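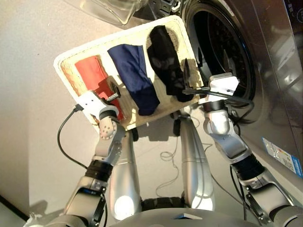
1/
Thread on water hardness and why the dosing line on your detergent cap is only a starting point. Long, mostly chemistry, some local numbers from Zandham at the end.

2/
Hardness is dissolved calcium and magnesium. It gets into groundwater as the water moves through limestone, chalk or dolomite. Labs report it as milligrams per liter of calcium carbonate equivalent, even though part of it is magnesium. The equivalent is a bookkeeping unit.

3/
In dilute water a milligram per liter is the same thing as one part per million. Appliance manuals in the US often use grains per gallon instead. To get grains, divide the ppm figure by 17.1. If your manual and your water report disagree wildly, check the units before you call anyone.

4/
Zandham draws from two wellfields. Baptista, the older one, runs near 300 ppm. The Janusero wells are deeper and came back at 400 in the August sampling. Both count as very hard on the usual scale.

5/
Which one you get depends on the street and on which pumps are running. The district blends in summer and doesn't in winter, so one house can see two different waters in one year. The annual report prints a single average for the whole system.

6/
What hardness does in a wash: calcium and magnesium ions bind to anionic surfactants, the main cleaning agents in most detergents. Bound surfactant doesn't lift soil. Old-fashioned soap has it worse, because the calcium salt of a fatty acid is insoluble and comes out as gray curd.

7/
Detergents deal with this by including builders. Zeolites trade sodium for calcium. Citrate holds calcium in solution. Sodium carbonate precipitates it, which works but can leave mineral on the fabric. Powders generally carry more builder than liquids.

8/
So the dose has two jobs: one part scales with the soil in the load, the other with the hardness of the water. The second part is there even if the clothes are nearly clean. 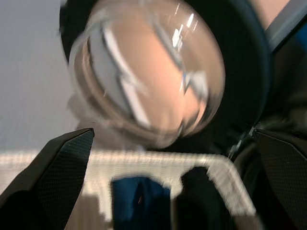

9/
The dose table on a box usually has a row for hard water. On liquids it is often missing or reduced to "use more." Shuzhen Guo, who did the lab work on our samples, suggests starting at the hard water row for a medium load and adjusting one step at a time, with several washes between steps.

10/
Too little detergent in hard water shows up slowly. Towels stiffen, whites go gray, dark cotton gets a dusty look along the folds. Too much shows up as suds left at the end of the rinse, and sometimes a slick feel on synthetics.

11/
Vinegar in the rinse dissolves some carbonate. It also lowers the pH on rubber seals every time you do it, and some manufacturers advise against it. Citric acid in an empty drum, at the interval in your manual, is the more conventional descaling method. Never combine either one with bleach — that releases chlorine gas.

12/
Temperature matters too. Heating drives carbon dioxide out of solution and bicarbonate hardness drops out as scale. That is the crust in a kettle and on a heating element. Cold washing makes less scale but also slows the builders down, zeolites in particular. 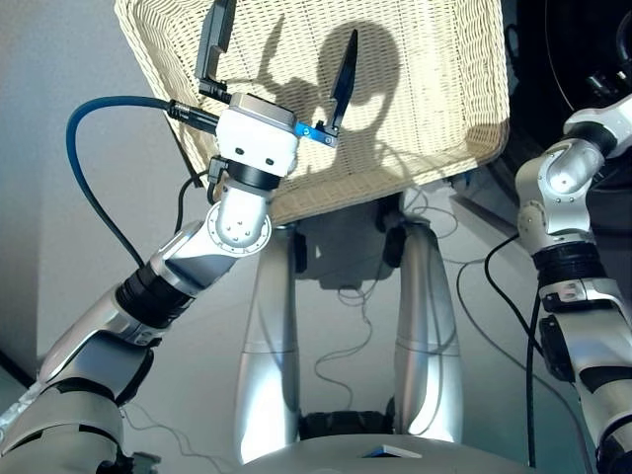
13/
Testing at home. Strips read in wide bands and are fine for telling soft from hard. For a number, use a drop titration kit. I use the Flolik one: add drops until the sample goes from red to blue, multiply by the factor on the card.

14/
Take the sample from a cold kitchen tap after letting it run. Check first that the tap isn't on the softener loop. Deolinda Brandão had three months of readings near zero before she found that hers was.

15/
If you have a softener, it swaps calcium and magnesium for sodium. Your detergent dose should come down, and so should the dishwasher's built-in softener setting. Most people change neither after installation.

16/
The data: 2,308 readings from household taps in both zones, same kit throughout, duplicates thrown out. Baptista is steady. Janusero drifts upward when the shallow pumps are off, and the blended streets sit where you'd expect between the two.

17/
Spreadsheet has street, zone, reading and sampling month. No house numbers. Column F is ppm and column G is grains, rounded. An earlier copy had those headers swapped, so if you downloaded it before 25 August 2025, get the new one.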